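Setting Up the Jumar Two-Arm Kit: First Power-On to First Jog

If you've just unpacked the Jumar kit from Doležal, good news: you can have both arms moving before lunch. I've done it twice now, once on my own bench and once at the Brodimwood makerspace, and I still grin when they wake up.

Clear the table completely first. Bolt down the left arm, then the right, and leave the grippers until last. Each one goes on with 4 bolts, and I'd start all of them by hand before tightening any.

Next, the cable. It runs from the underside of the arm to the plug on the gripper, and it wants a loose loop so the wrist can turn without tugging. The manual asks for 157 mm of slack, which looked far too generous to me until I tried a full twist (it isn't!).

Switch on, wait for the green ring on the wrist, and open the jog page. Bring the arms up to the same height above the table with the grippers facing inwards, and keep the speed at 5 per cent. 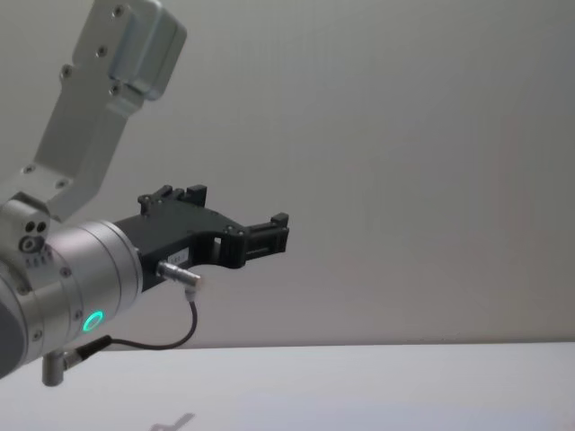
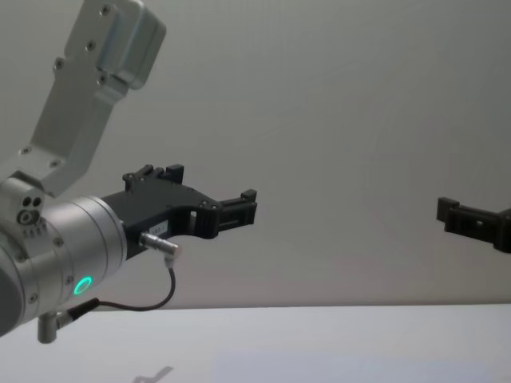
Once you're happy at that speed, try closing and opening each gripper from the jog page. Do the left one on its own, then the right. If a finger stops short, run the homing routine again and check that the plug is pushed fully in. Mine needed a firmer shove than I'd dared give it.

Save your starting position before you do anything clever. I called mine "Plendadari" after my old street, and going back to it is a single click.

Grumbles? The manual puts the homing steps after the jogging steps, and the emergency stop lead could be longer. I'd still pick this kit again tomorrow. The jog page is lovely to use, and the small moves feel wonderfully smooth.

Part 2 covers picking up a block and passing it across.

Naveed Mohmand
4 September 2022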